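The Table Is the Best Room in the House

June 12, 2021

I finally bought a tablecloth! A patterned one, from the closing sale at the Skidow outlet in Gredville, and I am far more excited about it than a grown woman should be. I've wanted something cheerful on that table ever since we moved in, and for two years it stayed bare while I kept changing my mind about colors.

What pushed me over was sticker season. If you have small kids (or you are friends with any) you know the one I mean. My daughter came home from my sister's with a whole stack of sheets, and within 20 minutes there were stickers on the chairs, the cat's dish and my left elbow. So I made a deal with her — stickers live on the table, and in return the table gets to be hers until supper.

Best deal I ever made. The table has turned into a little country of its own. Toy tools move in during the morning, building blocks come and go, and a drink bottle or two gets recruited as a log or a fence or, last week, a very long submarine. I used to clear it all away every time I walked past. Now I leave it until supper and I get to see what everybody's been up to.

My favorite sticker sheets are the ones with lots and lots of tiny pictures, because they last. The big puffy ones are gone in one sitting, but a grid of little squares can keep a kid busy for days, and they are just the right size for decorating an envelope or marking a birthday on the calendar. I've started stealing a few for my recipe cards (the soup ones get a sticker if they were a hit).

Blocks are the other thing I will always make room for. We have a Niven tub from a yard sale that cost me 15 dollars, plus a bunch of odd chunky ones that don't match anything. The odd ones get used the most! Anything with a step in it becomes a chair, then a staircase, then a throne.

Cleanup is easy, too. I keep an old Wekance shoebox on the shelf, everything small goes in it, and the cloth gets a good shake off the back porch. I found a toy nail and half a cracker out in the grass this morning.

By September she'll be in school all day and I expect the table will be a lot neater. I'm in no hurry. I already have my eye on a second cloth, something with lemons.

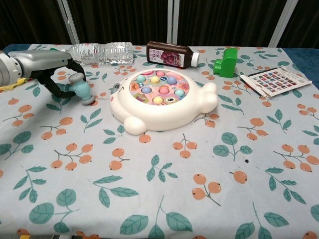
Toy hammer just above the new tablecloth, green block and stickers on it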